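넬란스, 배경과 물체 배치를 바꿔 가며 학습하는 양팔 로봇 정리 작업 연구 결과 공개

보도자료
배포일: 2024. 1. 15.
배포: 넬란스(Nellance) 연구홍보팀

로봇 조작 연구기업 넬란스는 두 대의 로봇 팔이 작업대 위의 공구와 소모품을 분류해 옮기는 작업에서, 학습 데이터의 배경과 물체 배치를 체계적으로 바꾸는 방법의 효과를 확인했다고 밝혔다. 연구는 제어 소프트웨어 기업 트롤틀로(Troltlow)와 공동으로 진행했으며, 데이터 수집은 지난해 8월에 시작했다.

양팔 로봇의 정리 작업은 사람이 원격으로 조종한 시연을 모아 학습시키는 경우가 많다. 이렇게 학습한 제어 모델은 수집 당시와 같은 작업대에서는 잘 동작하지만, 벽면 색이나 주변 물건이 달라지면 집는 위치가 어긋나곤 한다. 시연 수를 늘리는 것만으로는 이 문제가 잘 줄지 않았다는 것이 연구팀의 설명이다.

연구팀은 '갈라흐(Galach)'라고 이름 붙인 수집 절차를 만들었다. 작업 셀의 벽면 패널을 12종 준비해 정해진 순서로 교체하고, 패널을 바꿀 때마다 물체의 종류와 위치도 다시 정한다. 패널에는 단색 외에 큰 무늬가 인쇄된 것도 포함했다. 조종자는 한 배치에서 시연을 한 번만 수행하고 다음 배치로 넘어간다. 같은 배치를 반복하는 기존 절차에 비해 준비 시간은 길어지지만 전체 시연 수는 적게 유지할 수 있다.

이번 실험에 사용한 시연은 모두 382건이다. 대상 물체로는 줄자, 장갑, 케이블, 테이프 등 작업장에서 흔히 쓰는 물건을 골랐다. 줄자는 외형이 비슷해도 색과 끈의 유무가 달라 집는 방향을 정하기 까다롭고, 장갑과 케이블은 놓일 때마다 모양이 바뀐다.

평가는 학습에 쓰지 않은 패널과 배치에서 200회 실시했다. 갈라흐 절차로 학습한 모델은 이 가운데 168회 작업을 끝까지 마쳤다. 같은 수의 시연을 단색 패널 하나에서만 모아 학습한 비교 모델은 같은 조건에서 59%의 완료율을 기록했다. 두 모델의 구조와 학습 시간은 동일하게 맞췄다.

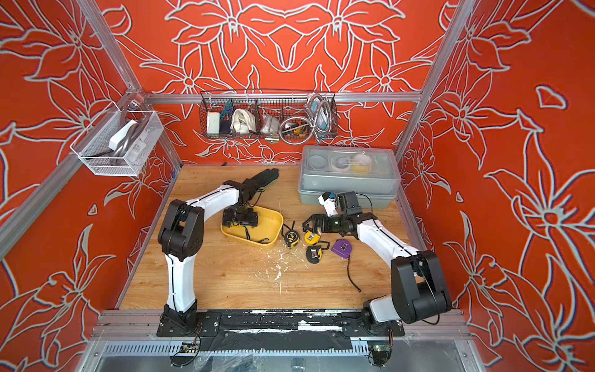 실패한 사례는 주로 케이블을 집는 단계에서 나왔다. 가는 케이블이 바닥에 붙어 있으면 그리퍼가 그 위에서 닫히는 일이 있었고, 긴 끈이 달린 물체를 옮길 때 끈이 옆 물체에 걸리기도 했다. 연구팀은 손목 부근의 힘 정보를 입력에 추가하는 방안을 시험하고 있다.

두 팔의 작업 영역이 겹치는 구간에서는 한쪽 팔이 기다리는 시간이 길어지는 현상도 나타났다. 트롤틀로는 이 대기 시간을 줄이기 위한 제어기 수정판을 준비 중이며, 적용 후 같은 평가를 다시 진행할 예정이다.

넬란스는 수집 절차서와 배치 생성 프로그램을 연구 목적에 한해 제공한다. 시연 데이터는 검수를 마친 뒤 공개하며, 배포는 데이터 관리 기업 아크판(Akpan)이 맡는다. 패널 도안은 절차서 부록에 수록했다.

이번 결과는 하나의 작업 셀 형식과 한 종류의 양팔 구성에서 얻은 것으로, 다른 기종에 대한 평가는 포함하지 않는다. 후속 연구에서는 작업대의 높이와 조명 조건도 변경 항목에 넣을 계획이다.

넬란스 소개
넬란스는 소형 로봇 팔의 조작 학습과 데이터 수집 장비를 연구·개발하는 기업이다. 제조 현장의 소품 정리, 부품 분류, 포장 보조 작업을 주요 연구 대상으로 한다.

자료 신청 및 취재 문의: 넬란스 연구홍보팀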